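Help board > Grippers, arms and tool changers

Linkage gripper vs parallel jaw for soft stuff round the house? Also wrist camera keeps losing things

Posted by tidewrack
August, 4 replies hidden, 3 shown

Quick one, hopefully. Trying to choose between two grippers for the same arm and going round in circles.

The job is picking up ordinary household things in a lived-in room. Cushions, bottles, bagged stuff, remote controls, anything left on a side table. Nothing heavy. Arm is fine, no complaints there, it's what goes on the end.

Option one is the linkage gripper we have on now. Fingers swing in on aluminium links. Opens nice and wide, closes gently, but the finger tips move in an arc so they dip forward as they shut. On a low table that means I have to back the wrist off a bit during the close or the tips touch the surface. I've got a fudge in the code for it, works mostly.

Option two is a Mimero parallel jaw on loan until the end of the month. Tips go straight in, no dip, much easier to program. But it opens to 77 mm and that's that. Plenty of what I want to pick is fatter.

Second problem is the wrist camera. Fine at arm's length. Up close it goes to mush, especially with anything in clear plastic wrap. Typical view during an approach: 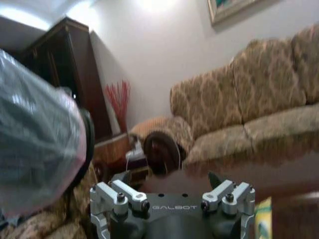
Wrist view, linkage gripper fitted. Wrapped item on the left is well out of focus, sofa behind.

So you can see what I'm dealing with. The detector was happy with the sofa and completely useless on the wrapped thing. Sometimes it draws a box round half of it, sometimes it gives me nothing at all, then a frame later it's back.

Did 19 tries with each gripper on a mix of objects, same start pose. Linkage was better on soft and bulky, Mimero better on small hard things off a flat top. Not a massive gap either way. I lost my notes for the wrapped items so can't give numbers for those, sorry.

Things I've already tried for the camera:
Lower exposure. Helped with the glare off the plastic, made dark furniture vanish.
Turning the ceiling light off. Same again, more or less.
Moving the camera back on a printed bracket. Better focus but the bracket caught on the forearm at full tilt and snapped.

Is it worth buying the parallel jaw, or stick with linkage and sort the camera out first? Budget stretches to one thing this year, not both.

pekgate_bench
Marked as helpful by the poster

Camera first. Would say that whichever gripper you had.

Your picture looks to me like a fixed focus lens set for the middle of the room. Check the minimum focus distance on the data sheet, then measure from the lens to the finger tips with a ruler. If the tips are nearer than the minimum then no software will get you that detail back. Some of these little cameras have a lens you can turn, held with a dab of glue. Crack the glue, put a printed page where the tips meet, turn till the letters go sharp, glue again. You'll lose some sharpness on the far side of the room and you probably don't care, the approach only needs rough shape out there. Redo your calibration after or your grasp points will be off. I forgot that once and spent an afternoon blaming the arm.

Clear wrap is its own headache. The highlights move when the wrist moves so the detector sees a different object every frame. What worked on our bench:

Take the position from the far view, while the thing is still reasonably sharp, and stop updating it for the last bit of the approach. Go in blind on the last good estimate. Sounds daft, works.

Don't trust depth on it. Depth either goes straight through the film or comes back with holes. Use the outline and a guess at the size.

If you can get training pictures of wrapped things close up and blurred, put them in. We had only clean ones at first and the model had simply never seen a blurry bag.

On the grippers. Your own results say linkage for soft and bulky, and cushions and bags are most of your list. The dip at the tips is just geometry, you can work it out once and have the wrist follow it. Measure tip height at fully open, half and closed, fit a curve, feed that in as an offset against finger opening. Much tidier than backing off by a fixed amount, which I'm guessing is what the fudge is.

I'd send the loan one back and put the money towards a better close-up camera. Keep the mounting holes noted down in case you change your mind.

One warning, do check the screws at the link joints now and again. Ours worked loose after a few weeks and the two sides stopped closing evenly. Looked like a vision fault for ages. Thread lock, the blue sort.

Tornero77

parallel every time. linkage grippers are a pain and the play in the joints gets worse. 77mm is loads, just pick things up by a corner

tidewrack

@Tornero77 can't really pick a bottle up by a corner but thanks

@pekgate_bench brilliant, hadn't thought of freezing the estimate. Will try tonight. Lens does have a blob of glue on it so that's promising. And yes the fudge is a fixed 3 mm, you got me

akgul_arms
Edited once

Disclosure, I fit Akgül wrists for a living so take it how you like. Agree with most of the long answer, bit less sure about blind for the last part. Depends how far blind is. If the item is on a sofa or something else that gives, and you brush it on the way in, it moves and you close on air. I'd keep blind to the last couple of finger lengths at most and watch motor current as you close. If current doesn't rise by the time you're half shut, open up, back out and look again. Saves a lot of wasted cycles.

Other route is leave the wrist camera alone and add a second one, fixed, looking at the work from the side. Cheap webcam on a shelf will do. You only need it to say is there something between the fingers, yes or no. Downside is the arm gets in its way, so try it from 2 places before you screw anything down.

Also your bracket. Snapping is nearly always layer direction, print it lying flat so the layers run along the arm of it and not across. And tilt the camera in a few degrees towards the tips while your at it. You'll see a bit less of the room and more of whatever you're about to grab.

Re the parallel jaw, you can get longer offset fingers made so it takes wider items, but then you give up the narrow end and small bits fall through. Been there. For a mixed list of household things I'd stay on linkage too.

tidewrack

Cheers. Reprinting flat now. Going to do the lens first, then the curve for the tips, then the current check, one at a time so I know which did what. Loan unit goes back at the end of the month, will post numbers for wrapped stuff if I manage not to lose them agian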